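第4章 卓上ガラスケースの扱い

この章で学ぶこと
・卓上ケースの各部の名称
・置き場所と高さの決め方
・ケースを動かすとき、押さえるときの手の位置
・棚に並べる小物の間隔と向き
・木枠とガラスの日常の手入れ

用語
天板、支柱、框(かまち)、棚板、棚受け、正面ガラス、側面ガラス

4.1 卓上ケースとは

前章では床置きの陳列棚を取り上げた。本章で扱うのは、机や台の上に載せて使う小型のガラスケースである。雑貨店や喫茶店、学校の資料室、家庭の居間などで見かけるもので、箱形の木枠にガラスをはめ、内部を棚板で上下に分けた形が多い。

床置きの棚と違い、卓上ケースには固定具がないのが普通である。自重だけで台の上に載っているため、正面から押せば後ろへずれ、斜めに押せば向きが変わる。一方で、大人一人か二人で動かせるので、模様替えや季節の入れ替えがしやすい。この動きやすさが、卓上ケースの利点であり、事故の原因でもある。

本章では、雑貨店リラウ(Rirau)の売り場で使われてきた古いケースを例にとる。幅は77センチ、奥行きは34センチで、店内の改装のたびに置き場所が変わってきた。新品のケースよりも枠の傷みや天板のしみが多く、手入れの練習には向いている。

4.2 置き場所を決める

まず台を決める。台の奥行きはケースの奥行きより広く、手前に手のひら一枚分の余りがあるとよい。余りがないと、扉や框に手をかけたときに前へ引き出してしまうことがある。台の脚のがたつきは、ケースを載せる前に直しておく。

次に高さを見る。立って眺める場所では、上段の品が目の高さより少し下に来るようにする。座って眺める場所ではさらに低くする。ケースの上の壁に額を掛ける場合は、額の下辺と天板のあいだを十分に空ける。天板に物を置くことがあるうえ、間が詰まっていると額にもケースにも目が落ち着かない。リラウでは、床から175センチの位置に額の中心を合わせている。

窓際は避ける。直射日光は木枠の色を変え、ガラスの映り込みも強くなる。

4.3 手の位置

ケースの向きを少し直すだけの作業でも、手を置く場所を先に決める。力をかけてよいのは支柱と底の框である。ガラスは面で支える場所であって、つかむ場所ではない。正面ガラスに手を添えるときは指を開き、手のひら全体を当てる。指先だけで突くと、力が一点に集まる。

片手で支柱を握り、もう片方の手をガラスに添える姿勢は、ケースが傾いたり前に出たりしないように押さえるときに使う。持ち上げるときにはこの姿勢をとらず、必ず両手を底に入れる。中に品が入っている場合は、先にすべて出す。ガラスの棚板は棚受けに載っているだけのことが多いので、これも外して別に運ぶ。

天板の上も確かめる。カップや花瓶が載ったままケースを押すと、滑って落ちる。輪の形のしみが天板に残っているのは、器を直に置いていた場所であることが多い。

4.4 棚に並べる

小さな品は、同じ種類のものを一列にそろえると見やすい。目盛りや文字のある器は、読ませたい面を正面に向ける。透明なガラスの器を透明な棚板に置くと輪郭が弱くなるため、器どうしの間隔をやや広めにとるか、背後に無地の壁が来るようにする。

列は棚の中央に置かなくてもよい。左右のどちらかに寄せ、残りを空けておくと、後から品を足すときに全体を並べ直さずにすむ。

ガラス棚の耐荷重は製品ごとに異なる。説明書が残っていないときは軽い品だけを載せる。空の計量カップのような小型の器であれば、一個の重さを量り、個数を掛けて合計を出しておく。50グラムの器が四個なら200グラムである。

4.5 手入れ

ガラスは乾いた柔らかい布で上から下へ拭く。指の跡が残るときは、布を固く絞って拭き、すぐに乾拭きする。洗剤をガラスに直接吹きつけると、框との境目から木に染み込む。

木枠は角から傷む。支柱の角に白っぽい付着物や塗装のはがれがあれば、まず乾いた刷毛で払い、落ちないものは無理に削らない。古いケースの擦れは、表面がささくれていないかぎり残しておいてよい。

準備作業

身近な卓上ケースを一つ選び、各部の名称を書き入れた略図を作りなさい。続いて、力をかけてよい部分に丸を、手を添えるだけの部分に三角を付けなさい。略図は4.6節の移動の実習で使う。

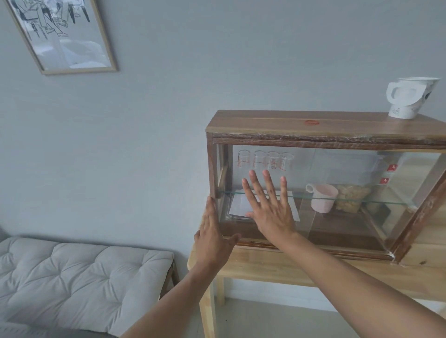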